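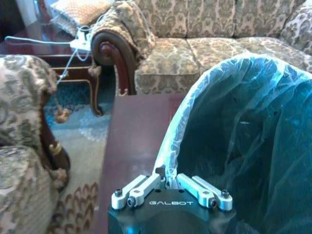

Bin bags are horrible. Ask anyone who has tried to make a gripper deal with one. Thin, shiny, slippery, never the same shape twice, and half the depth cameras on the market look straight through them.

So that's where Mudassar Malik likes to start. Tuesday, just gone nine, and he's already on his second coffee and third argument about finger pads. Malik runs the comparison bench at Grillell, which sounds grander than it is. Mostly it's people's living rooms. Good sofas, rugs, cables all over the place. "A lab floor tells you nothing," he says. "Fringes and tassels, that's what finds you out."

The rules are simple enough. Each gripper gets 200 goes at the rim of a bag: pinch, lift, let go. Same controller throughout, Umano's, becuase swapping two things at once is how you fool yourself. The best so far managed 166. Soft pads from Caron went on after that and the score dropped, which annoyed everyone, Caron most of all.

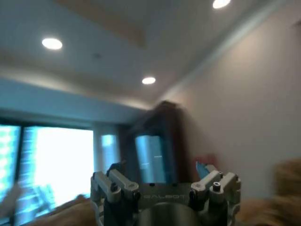 Then there's the wrist camera. Malik is fussy about it. Swing the arm fast and the room turns to soup, windows burn out, ceiling lights smear, and the software has to guess where it was looking. Pilteck's answer is a shorter exposure. His is to slow down. They've logged 2,496 swings between them and still dont agree.

What would he buy, with his own money? Long pause. Metal fingers, narrow tips, screws you can reach without taking the whole hand apart. He lost 5 days in August to a screw he couldn't reach.

Next up, wet tea towels.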